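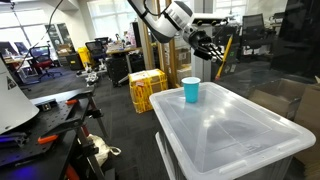 Figure 1. Turquoise cup on a storage bin lid.

Why does tea taste different at my gran's house?
Student project report by Gráinne Gilmartin

My gran lives in Preltley and I live in Skulleck, 11 miles up the valley. She buys the same tea as us and makes it the same way, but hers comes out darker, with a thin skin on top that clings to the side of the cup. I have wondered about it since I was small, so when we were told to choose our own question I knew straight away what mine would be!

My guess was hard water. Preltley sits on chalk and Skulleck gets its water from a moorland reservoir, so the Preltley water should carry far more dissolved calcium.

What I did
I collected tap water from both villages on Wed 9 September and boiled it the same evening. Each cup got one teabag and five minutes, with no stirring. I made every cup twice, once black and once with a spoonful of milk, and left them all to stand for half an hour. Mizanur Kumarasinghe tested hardness with soap solution, adding it drop by drop and shaking until the lather stayed put.

What we found
The soap test was brilliant to watch. Skulleck water lathered after 2 drops and Preltley water needed 41. I had expected a gap, but that one made us both shout.

The skin formed on all the Preltley tea, and it was thickest with milk in. On the Skulleck tea I could find only a faint shine. When I added a squeeze of lemon to a fresh Preltley cup the skin never appeared and the tea went much paler – my favourite result of the whole project.

I also asked Maite Nieto and Baiba Vasiliauskas to taste black tea from each village without knowing which was which. Both called the Skulleck one "sharper". Two tasters is not many, and Baiba doesn't even like tea.

Problems
My Preltley water sat in the car for an hour before it was boiled. Our kettle at home has old scale in it too, so I should have used a clean pan.

What next
I would love to try filtered Preltley water, and to see if a longer brew makes a thicker skin. Gran has asked for a jug of ours to keep in her fridge.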